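Minutes, Packing and Stores Meeting
Held 10/21/25 in the upstairs office, Lammers building

Present: Helmut Diekmann (chair), Bernd Wendt (minutes), two from packing, one from purchasing. Apologies from the night shift lead.

1. Minutes of the last meeting
Accepted with one correction. Under item 4 the carton supplier should read Carnel, and the order was for 1000 cartons.

2. Cartons and inserts
The new Carnel cartons are in use on both packing tables. Packing reported that the flaps crease better than the old ones but the tape does not hold well on the printed side. Purchasing will ask for a plain strip along the seam. The old stock — 400 cartons on the top rack — is to be used up first for orders inside the building.

Paper inserts are running low. Purchasing to reorder this week.

3. Shelving in the back store
Helmut reported that the back store still has the wooden shelves that went in when the building opened in 1933. Two uprights have split near the floor. It was agreed to clear the bottom shelf on that side and put nothing heavy on it until the uprights are replaced. Bernd to get a price for steel shelving to fit the same wall. There was a short discussion on whether to replace the whole run. Left until the price is in.

4. Labels
The Tallusix orders went out with the short label again. Packing asked that the old roll be taken off the bench altogether. Agreed. Bernd will print a sample of the right label and tape it above the printer.

5. Metal bins for blocks
The open gray bins were discussed at some length. Blocks are to go in as a single layer, and the floor of each bin is to be swept out before refilling, as grit collects along the front wall. The inside of the bin with the two holes in its floor is scratched and has a brown smear across the rear wall. It was agreed to wipe down that wall and look at it again next time. Repainting was suggested, but the meeting did not want to spend money on paint for surfaces that get scraped every day. 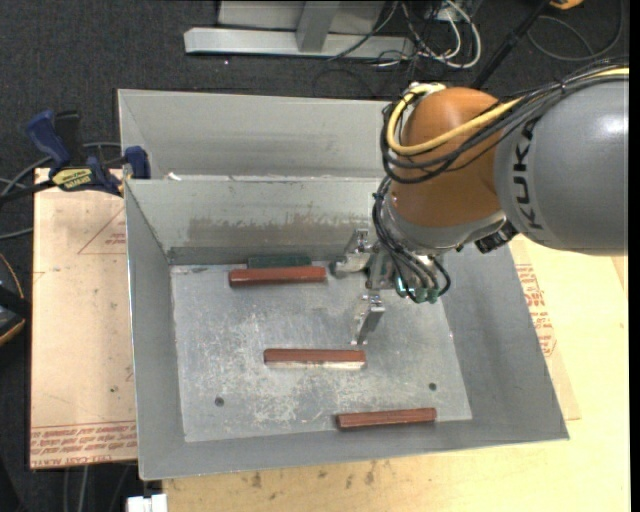 Bernd said he would sooner see a rubber mat in the bottom of each bin than another round of cleaning, and that Ukance sells one that can be cut with a knife. Helmut asked how the mat would be kept clean. Bernd thought it could be lifted out and hosed off in the yard. One mat to be bought and tried before any more are ordered — purchasing has a limit of 70 for small items and this should come in under it.

6. Floor markings
The yellow lines by the loading door have worn away. To be redone before the stock check in March. Pallets are not to be left in the walkway in the meantime.

7. Any other business
The tape guns from table two are missing again. Please return them to the hook.

The kettle in the upstairs office has been replaced.

Next meeting: date to be sent round by Bernd.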